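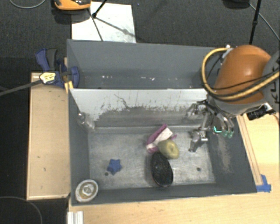
Sinder, the city council tracker
Reviewed 9/11/25

I have covered our city council for a neighborhood newsletter since January, and for most of that time my system was a folder of agenda PDFs and a lot of swearing. Then a reader pointed me to Sinder, from a small outfit called Namura, and I haven't opened the folder in weeks!

You pick your council, you pick your topics (mine are zoning, buses and the mayor's office), and it sends you a note whenever one of them lands on an agenda. Tap the item and you get the full text, every amendment, and how each member voted. The vote history is the part I love. I spent a whole evening following the Fenico Street rezoning back through 4 hearings, watching one member go from a loud no to an abstention to a quiet yes. Great stuff, and all of it public record, just never in one place before.

Search is fast. I threw a 400-page budget packet at it and had the line on library hours before my coffee was poured. Alerts usually reach me 45 minutes or so ahead of the clerk's own email – enough time to call someone.

Gripes? A few. Committee meetings show up late, sometimes the next morning. The map view is pretty but crawls on my old phone, and you can't export votes to a spreadsheet yet. Kovács, the tracker I used before, did that part well.

It costs $50 a year and the free version covers one topic. Start with that one. I lasted two days before I paid for the rest.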